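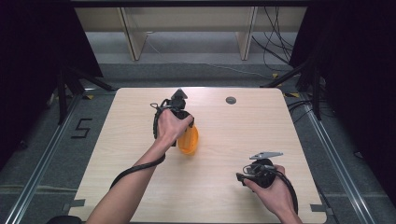 3.2 How sellers word their damage

Figure 2. Orange plastic cup on a wooden tabletop, with a black hand-held gripper in each hand.

I'll admit I went into this part of the study expecting sellers of second-hand pottery to be vague about chips and cracks, and I was pretty much wrong! Of the 1,604 listings we pulled from the Colto auction site, 900 mentioned at least one flaw in the first two sentences, and plenty of sellers got quite chatty about it (one spent a whole paragraph on a hairline in a teapot lid, bless her).

Danica Michalík and I coded the wording separately and then sat down every Monday to argue over the odd ones. Is "honest wear" a flaw or a selling point? We went back and forth on that for weeks - in the end it got its own code, along with "displays well" and my favourite, "good from the front".

Glaze colour was trickier. Sellers call the same fine crackle "crazing", "age lines" or "character", so we lumped all three together and kept the original wording in a notes column. We left out 222 listings where the only mention of condition was "see photos", as there was no wording to code. Repairs are treated on their own in Section 3.3, where the Tetteh scale (Table 4) does most of the work.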